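Breakfast corner at Zukmont hall opens Monday, beans and all 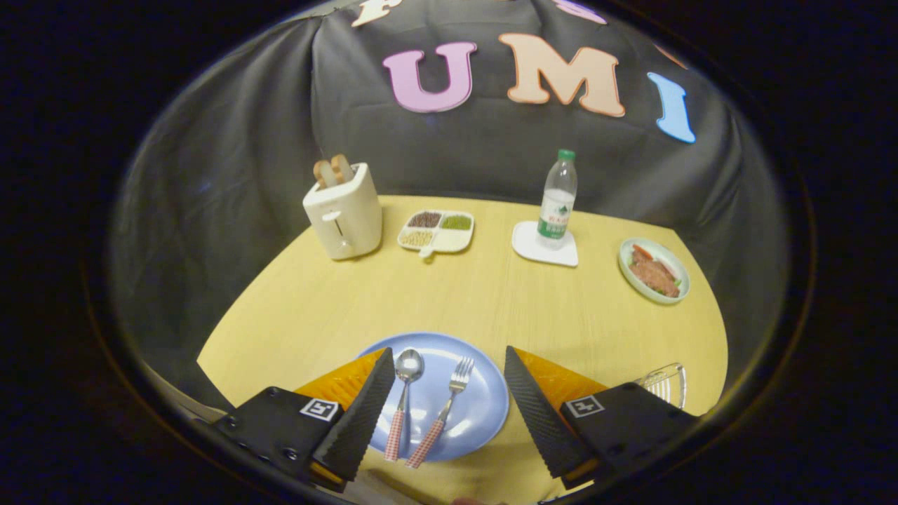 WATACH - The breakfast corner at the Zukmont hall opens to the public Monday at 7:30 a.m., two weeks behind schedule. Doors on the Eskola Street side. Side entrance stays locked until the new handle comes in.

Plan is simple. Toast, a hot dish, something from the grains and beans, water. Pay at the hatch, carry your own plate, bring it back after. No table service and no reservations.

The hall put out 734 flyers last month and got back 65 reply slips asking what people would eat on a weekday morning. Toast came out on top. Second was "something with meat", which surprised the organizers, who had penciled in oatmeal and not much else. So a sliced meat plate goes on the menu, served with greens on top. Mung beans are in too, as a sweet soup on Mondays and a savory one later in the week. Oatmeal is still there for those who want it, but only until 9.

Money for the corner came from the spring rummage sale, which cleared $1,194. Most of that went on plates, flatware and two toasters. The rest is for the first month of dry goods. After that the corner has to pay its own way - the hall has said it won't top it up out of the heating budget, and last winter's bill is still being argued over.

Toast is $1 for two slices. Soup $2.50. Meat plate $4, or $5 with toast and soup. Water is included with any hot dish. Cash or card, but the card reader has been fussy all week so bring some cash. Kids under six eat toast free, limit of two slices.

Allergy sheet will be taped up by the hatch. Bread has wheat and may contain sesame. Grains and beans are kept in separate compartments, but they are all portioned in the same kitchen so anyone with a serious allergy shoud ask before ordering. Dairy-free spread on request.

Hours are 7:30 to 10:30 Monday thru Friday to start. Weekends are under discussion. The Flostasent choir has the hall Saturday mornings until June and needs the floor clear by 8, so Saturday breakfast would mean moving tables twice. Sunday looks more likely. A decision is expected in April.

Parking: the front lot is being resurfaced, use the gravel one behind the library and walk through. Bikes can go along the fence. Bus stop on Eskola Street is open again, the detour ended last week.

A few other things from the hall. Donated plates are welcome as long as they aren't chipped, odd colors fine. Mugs are not needed, there are far too many mugs. Jars with lids are wanted for the dry goods, quart size or bigger, drop them at the hatch any weekday after 2. Someone left a gray umbrella and a casserole dish at the rummage sale and both are still in the office.

The soup recipe will be posted by the door once the portions are worked out. Last weeks trial batch was made for 12 and fed 20, so the quantities are being redone.

Menu for the first week goes up on the hall door Friday afternoon.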